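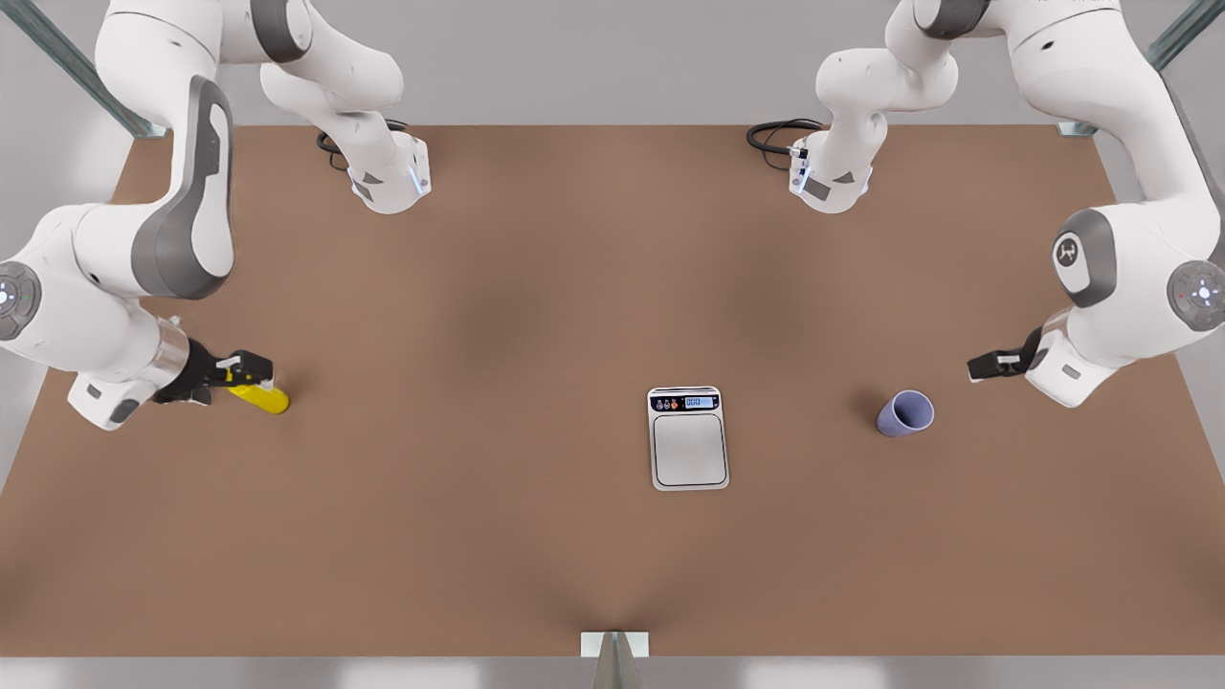 Irén Juhász objects that a sign only counts if the person could have missed it. If every song on the radio and every bird on the sill can be read as an answer, she argues, then the reader of signs has not received anything, and a study that simply collects such reports will find as many as it has patience for. We take her objection seriously, and this section is mostly an attempt to see how far it reaches.

12 shares · 4 comments

4.2 What people said they were waiting for

The accounts come from the Rakolham retreat, where guests spend up to 7 days in near silence after being told to "ask the universe one clear question." The retreat's handbook, written by its founders and handed to every guest on arrival, says that an answer will come in a form the guest will recognize. It does not say what would happen if no answer came. We asked the guests to write their question on a card before the first sitting and to seal it. We also asked them to write what they would accept as an answer. Most found the second request much harder than the first, and several told us it was against the spirit of the thing.

Their discomfort is worth staying with. A person who asks whether to leave a marriage, and who says beforehand that a white feather would mean yes, has made a small bet. A person who declines to name the feather has made no bet at all, and can collect on any outcome. When we opened the cards, the guests who had left the second line blank were the ones who spoke most warmly about having been answered. Those who had filled it in were more likely to say that the answer had come "in a different way" than they had expected. Very few said that it had not come.

A defender of the practice could reply that openness is the whole point, and that writing down the form of the answer closes the mind to it. Ernő Borbély makes this case better than the handbook does. In his reading, a sign is a moment when attention settles, and the outward event is only what attention happened to settle on. We think this is a reasonable account of what goes on in a quiet room after several days without a phone. We also think it gives away the claim that most guests came for. If the feather is there to help a person notice what she already wanted, the universe has no part in the exchange, and the word "connected" is doing no work.

4.3 The Drendska cards

The strongest case put to us involved a deck of printed cards sold under the name Drendska, which guests may draw from each evening. One guest drew the same card on Friday as she had on the first night, and the story was repeated to us by people who had not been there. By the third telling it had become three draws in a row. The guest herself, when we asked, said it was two, and that she had not paid much attention to the first. We do not report this to embarrass anyone. Stories in a small group drift toward the version that is best to tell, and they drift whether or not the thing underneath is true.

The text on the cards is also broad. Phrases such as "a door you had stopped looking at" fit nearly any life past the age of thirty. We read the full set aloud to a reading group in Jurngate that had no interest in the retreat, and its members found personal meanings in them without being asked to. One of them took a card home.

4.4 What is left

Taking away the blank cards, the shifting stories and the broad phrases leaves a remainder that we are less sure how to treat. Many guests slept better. Some had called a brother or a parent they had been avoiding. A few described a feeling of belonging to something very large, and they described it plainly, with none of the handbook's language. Nothing in our material shows that the feeling is false, because a feeling of that kind does not say anything exact enough to be false. It becomes a claim when someone adds that the universe arranged it.

Juhász would stop there. Borbély would say that the adding is natural and does little harm. Our own view is closer to hers, with one reservation. The guests who came to Rakolham with a hard decision to make often used the "answer" as permission, and later spoke of the decision as something that had been handed to them. When it went well they were grateful. When it went badly, the two who agreed to talk about it said that they had misread the sign, and both were planning to come back and ask again. The practice has no way of being wrong that does not fall on the guest. We would want any future version of the handbook to say so on its first page.

The Pangilinan workbook, which some guests had used at home before arriving, raises a related problem about daily gratitude lists, and we turn to it in the next section.

31 shares · 9 comments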